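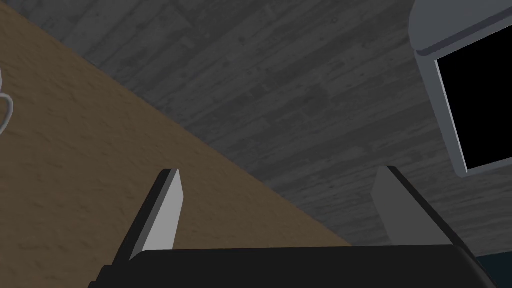 About Jorkix

Jorkix writes and maintains simulated household environments for testing two-finger robot arms. We are based in Pallolwood and have traded under the Jorkix name since August 2019. Before that the work was done under contract, mostly grasp modelling for warehouse equipment.

Our main product is Leiva, a library of rendered rooms, furniture and household objects with a scoring harness attached. A customer loads a control policy, selects a task set and receives a results file. Leiva is licensed per site. We do not sell arms, and we do not train policies on a customer's behalf.

What Leiva contains

The current release has 1,010 object models and 96 room layouts. Each object carries a mass, a friction value and a collision shape. Objects with moving parts also carry joint limits and a resistance setting for every joint. Surface textures are kept simple so that a full task set will run on an ordinary workstation. Customers who need closer visual matching can substitute their own textures without altering the collision shapes.

The standard view is from behind the gripper, looking along the fingers. A fixed room view can be enabled in the configuration file. Both are written out with the joint positions and contact forces for each time step.

Box-shaped objects

A large share of early faults in customer policies involved rigid, flat-sided objects. A slab held off-centre will rotate about the line between the fingers, and a policy tuned on cylinders tends to respond by closing harder. Leiva treats slip and rotation as separate measurements, reported in separate columns.

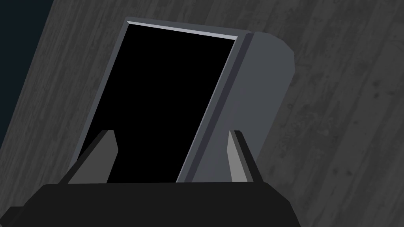
Drirkau wrote to us after their first licence year that the rotation column was the one their engineers opened first, and that they would have liked it broken out by grip height as well. They also said the manual was too thin on contact settings and that they had lost the better part of a week to a default value.

Grip height was added in the following release. The contact chapter of the manual has been rewritten, and the default in question is now printed to the log at start-up.

Narrow openings and cabinetry

Work near cabinets, drawers and appliance doors is supplied as a separate module. Clearance is the main variable. The module generates approach paths at several wrist angles and records any touch between the fingers, the palm and the surrounding panels, including touches that do not end the attempt. Knobs and handles can be moved, resized or removed.

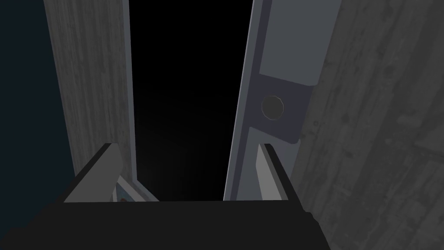

Leiva cabinetry module: open gripper at a narrow gap, with a knob on the right-hand panel.

Licensing and support

A site licence covers 2 named administrators and any number of users at the same address. The harness accepts up to 900 queued attempts per job; longer runs are split automatically and the results files merged. Support is by email in English and French. Schools and colleges may apply for a teaching licence, which has the full object library and omits the cabinetry module.

Release notes, the file format specification and the current price list are available on request from the Pallolwood office.

Page last revised October 2023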